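Our robotics club had its last summer meeting in July, and I have been meaning to write it up ever since, partly because I promised Branwen Phillips I would and partly because I just like talking about these kids. There were fewer of them than in spring (camp, grandparents, one broken wrist), but the ones who came stayed until nearly nine at night, and we ran through two pizzas and most of a box of granola bars.

The project this year is called Palum. The students picked the name and have never given me the same explanation for it twice! The idea is to teach an arm to tidy small things into a divided box, and before the arm can learn anything, a person has to show it how, over and over, with a pair of hand-held grippers. The goal for the summer was 300 good runs. I thought that was ambitious. By the middle of the month they had blown past it, and when Branwen added up the log sheets the total came to 1,361.
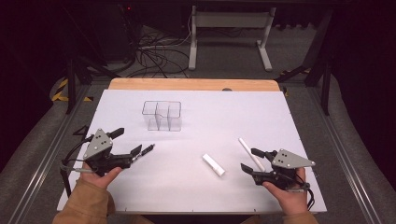
You would think that many repetitions would be dull, and I suppose some of it was, but they found ways to keep each other going. They traded off every ten minutes, argued about music, and got very particular about technique. One of our quieter ninth graders has a lovely slow way of closing the fingers, and the others started asking her to show them, which made my whole month. I tried it myself and was terrible. My hands want to do everything at once, and thin little pieces roll the moment you get impatient with them.

The count reached 1,439 on that last evening, and then we swept up and I drove home far too awake to sleep.

In the fall we take Palum over to the student showcase in Clirnthorpe, and before then there is a training script to finish, a poster to print, and a ride to sort out for the arm. If you have a van and a free morning, please write to me!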